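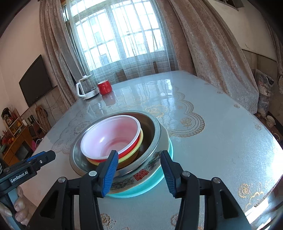
Bowls and basins stacked on the table by the window, double-happiness dish second from the bottom.

December 14, 2024
Dough hydration and proofing notes, batch 6, Gistwood starter

Carried on from the August runs. The question is still whether the slow rise on the rye blend comes from the flour or from the water. Iulian Zamfir thinks flour. I think water, but I've had no numbers to argue with until this week.

Flour: Pascu wholemeal rye, new sack, opened Tuesday. Blended with Lirar white at 60 per cent white by weight. Total flour for the batch 2478 g, which is what was left in the white bin once the blend was worked out, so the odd figure is deliberate. Salt at 2 per cent. Starter fed the night before and again first thing, used at peak.

Water: split the batch into two. Half A on tap water straight from the line. Half B on tap water left to stand overnight in an open jug. Same temperature going in, checked with the probe, not the glass thermometer. The glass one reads low and should be thrown out.

Mixing: by hand, both halves, A first. B was a few minutes behind as a result and I have offset the times to suit. Rested, salted, folded four times at half-hour intervals. A was tighter at the second fold. By the fourth I could not tell them apart by feel.

Bulk rise: marked the level on straight-sided tubs with tape. B reached the mark first. A took 178 minutes from the last fold, B came in 22 minutes under that. It is a real gap but smaller than the spread between batches 3 and 4, which were supposed to be identical. One run proves little.

Things that could have done it other than the water:
- A's tub was nearer the outside wall. Should have swapped them halfway.
- The starter was stirred before A's share was weighed, and not again before B's.
- Tape on B may be a couple of millimetres low. Measured it afterwards and got a different answer each time.

Bake: one loaf from each half, same shelf, same tin. Colour much the same on both. Crumb on A slightly closer toward the base. Flavour no different that I can pick, and Iulian agrees, though he had already been told which was which, so that doesn't count.

Spreadsheet: the Allow template still rounds baker's percentages to whole numbers in the printed version. Use the screen version for anything under 5 per cent. The salt figure on the batch 4 printout is wrong for this reason - corrected in pen.

Next run: keep the blend as is. Three tubs, with the third on bottled water. Rotate positions every half hour. Stir the starter before each weighing. Someone else to label the loaves and hold the key until the tasting is written up.

Still to order: tub lids, a second probe, more rye before the holidays. Check whether Pascu has changed the milling date code, as the new sack doesn't match the old format.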